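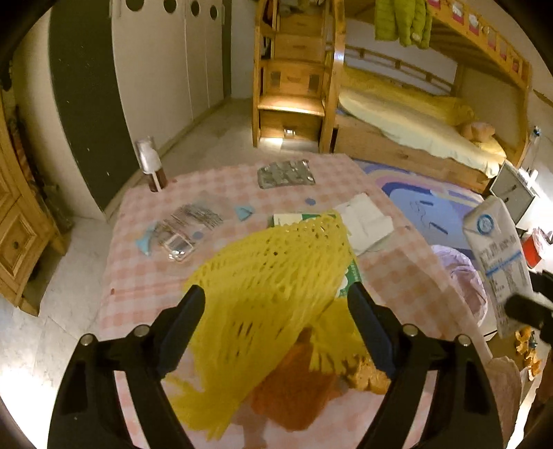
분홍색과 흰색 체크무늬 식탁보 위에 놓인 노란색 완충 그물망과 포장 소품들. 사진 제공=브레넬우드

조회 58 | 댓글 3 | 공유 20

브레넬우드, 집 안 포장재 다시 쓰기 캠페인 '디노라' 12월 시작

생활정리 전문기업 브레넬우드(Brenelwood)가 12월 한 달 동안 가정에 쌓이는 포장재를 모아 다시 쓰는 생활 캠페인 '디노라(Dinora)'를 진행한다고 밝혔다. 과일을 감싸고 있던 그물망, 선물 상자에서 나온 얇은 종이, 작은 부품이 담겨 온 투명 봉투처럼 버리자니 아깝고 두자니 자리만 차지하던 것들을 한번 꺼내 놓고 천천히 들여다보자는 마음에서 출발한 행사다.

연말이면 집집마다 택배와 선물이 오가고, 서랍 한 칸은 어느새 포장재로 가득 차기 마련이다. 브레넬우드는 이 서랍을 통째로 비우는 대신 침실이나 거실의 탁자에 식탁보 한 장을 깔고 그 위에 하나씩 펼쳐 보는 '탁자 위 정리'를 권한다. 바닥에 늘어놓을 때보다 허리가 편하고, 무늬 있는 천 위에서는 작은 물건도 의외로 눈에 잘 들어온다고 한다. 차 한 잔 곁에 두고 가족과 이야기를 나누며 하기에도 더없이 좋은 일이다.

이번 캠페인에서 특히 공을 들인 품목은 폭신한 완충 그물망이다. 잘 늘어나고 가벼워서 유리병이나 찻잔, 트리 장식을 보관할 때 한 겹 씌워 두면 서로 부딪칠 걱정을 덜 수 있다. 끝이 해진 것은 가위로 다듬어 쓰면 되고, 짧게 자른 조각은 화분 받침 밑에 깔아도 제법 쓸모가 있다. 구겨진 종이는 손바닥으로 살살 펴서 신발 속이나 가방 속을 채우는 데 쓰면 된다.

참가 신청자에게는 정리용 봉투 6장과 이름표, 그리고 품목별 활용법을 담은 안내 책자가 든 꾸러미를 보내 준다. 꾸러미 제작에는 생활용품 업체 트랄루식스(Tralusix)가 함께했으며, 책자에 실린 그림은 디자인 공방 시티차이(Sitthichai)가 맡아 정성껏 그렸다. 하루 20분 정도면 세 번에 나누어 서랍 하나를 마칠 수 있도록 순서를 짰다.

클로틸드 들로네(Clotilde Delaunay) 브레넬우드 캠페인 담당은 "저희 어머니도 그물망 하나를 그냥 버리시는 법이 없으셨는데, 어릴 때는 왜 그러시나 싶다가 요즘은 제가 꼭 그러고 있다"며 "잘하려고 애쓰지 마시고, 탁자 위에 좋아하는 천 한 장 깔고 편안하게 시작해 보시면 좋겠다"고 말했다.

신청은 브레넬우드 매장과 홈페이지에서 받으며, 꾸러미는 신청한 순서대로 발송한다. 이미 정리를 마친 가정에서도 남은 포장재를 매장으로 가져오면 필요한 이웃과 나눌 수 있다. 매장 나눔 상자는 오전 10시부터 이용할 수 있다.

공유 20 | 댓글 3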